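Calloway Appoints Mariama Owusu to Lead Hospital Partnerships

10 Jun 2023

Calloway, a supplier of sterile storage and instrument tracking systems for hospitals and outpatient surgery centers, has named Mariama Owusu as Director of Hospital Partnerships. She will be based at the company's Jorell office and will report to Chief Executive Philomena Ametepe.

Ms. Owusu joins Calloway from Clillow, where she spent 5 years managing service contracts with surgical departments and training the teams that looked after them. She began her career as an operating room nurse and later moved into supply management, a background the company considered central to the position.

"I spent a good part of my working life waiting for trays that should have been on the shelf," said Ms. Owusu. "I know what a late delivery does to a surgical schedule, and I know how hard the people in sterile processing work to prevent one. I am looking forward to meeting our customers and hearing what they need from us."
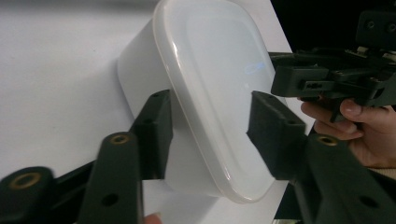

In her new role, Ms. Owusu will oversee all account management and on-site training for hospital customers. She will also take charge of the rollout of Vornenico, the company's tracking software, which records the location and cleaning history of each surgical tray from the time it leaves the operating room until it is returned to storage. Three hospitals have used the software during its trial period, and general release is planned for September.

"Mariama has worked on both sides of this business," said Ms. Ametepe. "She has opened the trays and she has negotiated the contracts. Our customers have asked us for a senior contact who understands their daily work, and we are very pleased that she has agreed to join us."

The appointment follows a reorganization of Calloway's customer operations, under which the former sales support and training groups have been combined into a single department. Existing customers will keep their current account managers, and there will be no change to service agreements or to the telephone support line.

Ms. Owusu will visit hospital customers over the summer and will host two open training days at the Jorell office before the software is released. Invitations will be sent to sterile processing managers and operating room directors by email.

About Calloway

Calloway designs and supplies storage, transport and tracking products for surgical instruments. Its systems are used in hospitals, outpatient surgery centers and dental clinics. The company maintains a repair center and a training facility at Jorell.

Media inquiries should be directed to the Calloway communications office.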